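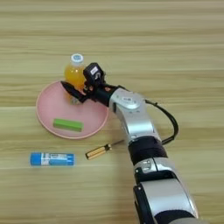

Feng-yi Au wrote in to ask why the kitchen taps at Wallin still run cloudy a month after the softener was replaced. The cause is dissolved air, and a glass left standing clears from the bottom up. Hardness at the inlet is now 5 grains per gallon, down from 15.

The resin tank regenerates on metered volume, set at 1000 gallons. The meter stood at 3479 on 8 Nov 2019, so three cycles have been completed. Salt is topped up by Drulitz under the existing contract – please do not add table salt or pellets from the store.

The sediment filter on the second floor will be changed in December. Water will be off on that floor for one hour.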